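Progress report to the Nieminen Fund, August
Project: Grunby Linen Library
Date: 2020-08-05

Hello all,

It's me again with the half-year report. I've tried to stick to your headings this time, but I know I wander, so do skip to the money if that's what you're after.

Where we are

The linen library is open and lending! When I last wrote we had the shelves up in the old chapel schoolroom and not a lot on them. We now have 91 sets on the list. A set, to remind you, is a tablecloth or two plus matching napkins, and people borrow it for a wedding tea, a christening, a funeral or whatever they've got on, then bring it back unwashed. We do the washing. That was the bit everybody argued over at the start and I'm glad we held out for it, as home washing is how we lost the pale green set in the trial (someone's red sock, I think, though nobody owned up).

The villages either side of us have started borrowing too. Brundora has been the surprise. Their hall has long trestles that none of our cloths fitted, so we've been joining pairs down the middle with a flat seam, and they look rather good — better than I'd expected from my sewing, at any rate.

Washing and drying

We had a wobble in spring with the big machine. The drum bearing went and we were out of action for 17 days, which I spent driving bags over to the launderette in Fliller and feeding in coins. I've put the receipts in the envelope. The repair was covered by the money you let us keep back for breakdowns, and thank you for that, it really did save us.

Drying is still the slow part. We've got the ceiling racks and they're fine for napkins, but a full-length cloth wants to be hung from both corners or it pulls out of true and then never folds square again. I would like two more racks at the far end if the beam will take them. I've asked for someone to come and look at it.

Folding and storage

I said I'd report back on folding, so here goes. We started off with rolls, which everyone told me would save on creases. It did, but the rolls wouldn't stack and the labels kept ending up on the inside. We now fold everything in half lengthways, then in half again, then in thirds, with the label corner out. It takes longer to teach than you'd think. Dark cloths are done last, after a wipe of the table, as they pick up every bit of fluff from the white ones.

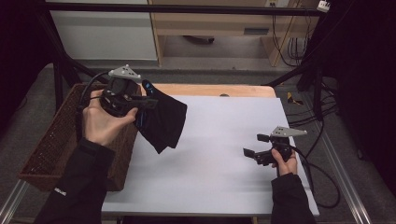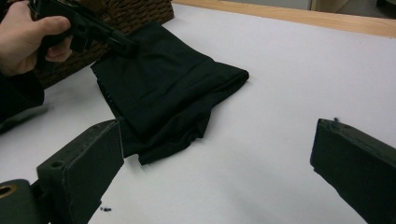 On dark cloths generally, Venla Lehtinen wrote back to my last update to say that she'd stop buying black altogether, that it fades along the folds within a couple of years and that a good navy would do for funerals just as well. I've thought about it a lot. She may well be right about the fading, and ours do get a greyish line if they sit too long on the shelf. But families ask for black by name, and I don't much fancy telling them no at a time like that. What I've done instead is start refolding the dark sets every few weeks along different lines. I'll let you know how that goes. If they still look tired by next summer I'll give navy a try and she can say she told me so.

Borrowing and returns

Nearly everything comes back. We've had 5 napkins go missing and one cloth returned with a candle burn, which the borrower offered to pay for before I'd even seen it. I said no, and cut it down into tray cloths. The deposit is staying as it is for now. I did wonder about dropping it, but it's quite handy for reminding people that the thing has to come home again.

The paper lending book is getting full and my handwriting is not improving. I know you've offered help with a computer version and I've been dragging my feet. Could we talk about it after the summer? I'd want something that still works when the signal in the schoolroom drops, which it does most afternoons.

Money

The sheet is attached. We're a bit under on soap and a fair bit over on electricity, which I put down to all the ironing before the wedding season. I've moved the underspend across as we agreed on the phone. The only thing I'd flag is insurance, as the renewal quote has gone up and I haven't had a straight answer as to why.

What's next

Finishing the mending pile, mostly. Then new labels (the iron-on ones are peeling, so I'm going back to stitched tape) and an open morning for people who've donated linen and would like to see where it went. You'd all be very welcome, and I'll send the details once I've got the key to the side gate sorted out.

One last question: may I spend what's left in the publicity line on a proper sign for the door? People keep walking past us to the post office and asking there.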